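**Brekorell Container Deposit Pilot: progress report to the Hauksdóttir Fund**
Prepared by Ketill Overgaard, project lead
Submitted 1/26/20

## Status

The pilot is running behind the agreed schedule on retail returns and ahead of it on transport. Spending is within the approved budget. We are asking for one change to the work plan, set out under "Change requested". It carries no extra cost.

## Background to this period

The grant supports a refundable deposit on single-use drinks containers sold in Brekorell and the outlying settlement of Vokimholm. Customers pay the deposit at the till and recover it at any participating shop. Collected containers go by van to the Flometti yard, where they are sorted by material, baled and held for the mainland boat.

The previous report covered the set-up stage: agreements with shops, the deposit account and the design of the label. This one covers the first stage of live trading.

## Retail participation

Eight shops have signed the agreement and are charging the deposit. Five of them also accept returns. The other three charge but do not yet take containers back, and their customers are directed to the nearest return point by a notice at the till. This is permitted during the pilot but was meant to be a short-term measure. Two causes have been identified.

The first is storage. Returned containers are bulky and the shops without a rear yard have to keep full sacks indoors until the van calls. One shop stopped accepting returns during the period after its sacks blocked access to the electricity meter. It will resume when a lockable cage has been fitted against the outside wall. The landlord's consent has been received in writing.

The second is till time. Staff check each container for a label before paying out. Where a customer brings in a full bag at a busy hour, the queue builds up quickly. Shops have dealt with this in different ways. Most now ask for large returns to be left and collected later against a numbered ticket. We have adopted the ticket as the standard method and have added it to the shop handbook.

## Product range and labelling

The deposit applies to plastic bottles and metal cans that hold drinks. Glass is outside the pilot. Cartons and pouches are also outside it, although shop staff report that customers often bring them in.

Range checks were carried out by comparing delivery notes with the product register. The main finding is that the register was built from wholesalers' lists and does not include short promotional lines. These arrive without notice, stay on sale briefly and are gone before they can be registered. For the time being they are sold without a deposit. The result is that two bottles of identical material and shape may be treated differently at the return point, and this has caused most of the disputes recorded so far.

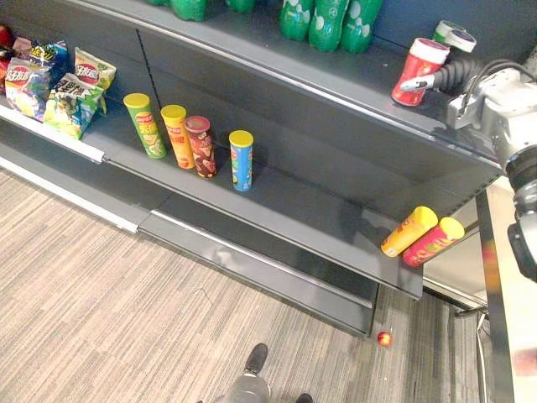

*Figure A. Green plastic soda bottles and a red can with a white lid on the top shelf of a metal unit.*

Cylindrical packs with plastic lids need a separate rule. Some hold a drink, some hold a powder to be made up as a drink and some hold snacks. They look alike once empty, and staff at the return point cannot be expected to tell them apart when the sleeve has been damaged. The working rule is now as follows:

- a can or tub is accepted only if it carries the deposit label;
- lids may be left on, and are removed at the yard;
- tubs made of board with a metal base are refused, with or without a label, and reported to the project office.

Labels are applied by hand in the shops. The adhesive performs well on metal and on smooth plastic. On chilled stock it does not hold unless the bottle is wiped first. The supplier has sent a sample roll with a different adhesive, and it will be tried at Vokimholm before any larger order is placed.

## Collection and transport

The van runs the full circuit from Brekorell through Vokimholm to the yard. The original timetable assumed that every shop would need a call on every run. Fill levels reported by the shops show that this was too generous in the smaller ones and too sparse in the two supermarkets. The route has been revised so that the driver telephones the smaller shops before setting out and skips those with nothing to collect. Fuel use has fallen as a result. The saving has been left in the transport line as a contingency against winter road closures.

Sacks remain a weak point. The seams split when they are dragged, and drivers have been asked to use the sack truck on all surfaces. The replacement sacks are of a heavier grade and are closed with a numbered tie. The tie number is entered on the collection sheet, which allows a sack to be traced back to its shop if the contents do not match the amount claimed.

## Sorting at the yard

Flometti sorts by hand at a single table. Clear plastic, coloured plastic, aluminium and steel are kept apart. Coloured plastic is the most difficult fraction to place. The mainland buyer takes green bottles but pays less for them than for clear, and will not accept green mixed with brown. Green is now baled alone.

Liquid residue is the main cause of downgraded bales. A sample of 10 sacks was opened and inspected in full. Residue was found in sacks from every shop, and it was worst where containers had been returned with their caps screwed on. The customer notice has been reworded to ask for containers to be emptied. It does not ask for caps to be removed, as loose caps are lost in handling and the buyer accepts them attached.

The baler was out of use for part of the period with a failed hydraulic seal. Containers were stored loose in the covered bay while the part was on order. No material was lost, but one boat sailing was missed and the income from it will fall in the next period.

## Shelf notices

The grant agreement requires the deposit to be shown separately from the price at the point of sale. Most shops do this with a printed strip in the shelf edge. Strips are easy to fit where the front lip of the shelf has a channel. Where the lip is plain, adhesive holders are needed, and these are knocked off by baskets and by restocking.

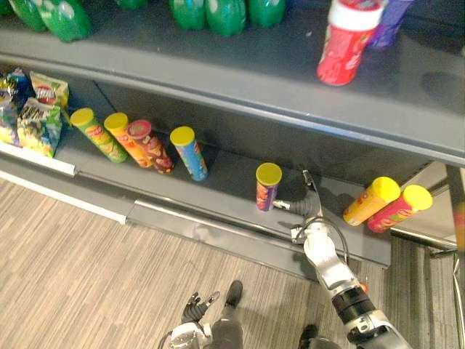
*Figure B. Retail-style shelving with a thick grey front lip; bottles stand along the back of the upper shelf.*

Position matters as much as fixing. Drinks are often placed on upper shelves and a strip there is above the eye line of shorter customers and wheelchair users. We have advised shops to put a second notice at the till. Shops have raised no objection, and the additional printing has been met from the publicity line.

## Finance

All claims from shops have been paid within the agreed term. The deposit account is reconciled monthly against till reports. One discrepancy remains open. It concerns a shop that charged the deposit on multipacks once per pack instead of once per container. The till has been reprogrammed, and the shortfall will be recovered from the handling fee by agreement with the owner.

Unclaimed deposits are held in the account and have not been drawn on.

## Change requested

We ask the Fund to agree that the deadline for all participating shops to accept returns be moved to May. The cages will be in place before then and the new adhesive will have been tried. If the change is refused, the shops concerned would have to stop charging the deposit, and their stock would need to be relabelled.

## Work planned for the next period

- Fit outside cages at the shops without a rear yard.
- Complete the adhesive trial at Vokimholm and report the result.
- Agree a notification procedure with the wholesalers for promotional lines.
- Ship the stored bales and settle the buyer's account.
- Issue the revised shop handbook, including the ticket method and the rule on lidded tubs.

Collection sheets and account reconciliations are available from the project office on request.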